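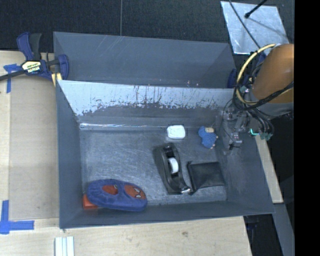
Minutes: Picking Cell Incident Review

Date: January 28, 2023
Place: Drikton workshop, upstairs room
Chair: Irja Nurmi
Minutes: Corentin Poulain
Also present: cell operators, maintenance, one representative from Texier (by phone)

1. Opening and previous minutes

The chair opened the meeting. The minutes of the previous meeting were accepted with one correction: the spare hose set was ordered from Botalero, not from Texier.

2. What happened

Corentin read out the operator's log. The cell was running the Pununico pick routine, moving mixed items between the two gray bins. After a failed pick on a soft item close to the right wall of the front bin, the arm came down for another try and pressed the gripper against the wall. The force limit should have stopped it. It did not. The arm kept pushing for 2 seconds and shifted both bins on the table before the operator hit the emergency stop.

Nobody was hurt. The operator was standing outside the marked area. The left clamp held. The clamp on the other side slipped and had to be set again.

The run was at pick 1,945 when it stopped. There had been no force warnings earlier in the run.

3. Cause, as far as known

Maintenance went through the controller settings on the day after the stop. The force limit had been raised during gripper calibration in August and was never put back. The value was saved into the default profile, so every restart loaded it again.

Texier said the controller will accept a raised limit without a warning if it is changed from the service menu. They confirmed this is the normal behavior of that version and do not regard it as a fault. Irja did not agree and asked for that to be recorded. Texier will take the point back to their software people.

It is still unclear why the retry was aimed so close to the wall. Two explanations were put forward:

- The planner treats the bin wall as straight, while the walls slope outward from floor to rim. Near the wall, the clearance it works out may be wrong.
- The bin had moved a little before the run and the position was not checked against the tape marks.

Neither has been tested. Maintenance thinks the first is more likely. The operators think the second should be ruled out before anyone changes the planner.

4. Soft items

The operators said plush and fuzzy items give more failed picks than boxes do, and that the arm retries them in nearly the same spot. At present there is no cap on retries. After discussion it was agreed to allow one retry per item. If that fails, the arm goes to its home position and waits for the operator.

A proposal to take soft items out of the set altogether was not supported. The routine is meant to handle them.

5. Condition of the bins

The front bin is scuffed on the floor and badly worn on the inside of the back wall. Maintenance cannot say how much of this came from the incident, as no record was kept of its condition beforehand. Irja asked that each bin be photographed when it goes into use and again when it comes out.

Replacing the front bin was discussed. It will stay in place until the clearance test is done, so that the test uses the same bin as the failed run.

6. Cables and hoses

One operator raised the loop of yellow cable on the arm, and asked whether it could snag on a bin rim at low positions. Maintenance will move the arm slowly through its lowest positions with the power limit on and report back. The hoses by the gripper were checked after the stop and no leak was found.

The sheet of metal lying on the surface behind the bins is to be removed or fixed down before the next run.

7. Decisions

The cell stays stopped for picking until the force limit has been reset and tested.

The force limit goes back to 30 newtons in the default profile. Any change to it must be written in the log and signed by two people.

Bin position is checked against the tape marks at the start of every shift.

8. Actions

Corentin: reset the default profile and save a copy off the controller.
Maintenance: clearance test near the sloped walls, cable check, new pads for the right-hand clamp.
Operators: start a bin condition sheet and keep it at the cell.
Texier: written answer on the missing warning.
Irja: pass these minutes to the night shift and collect their comments.

9. Other business

The night shift has asked for a second emergency stop button on the left side of the table. Botalero quoted a delivery time of 24 days. Irja approved the order.

The next meeting will be called when the clearance test results are in.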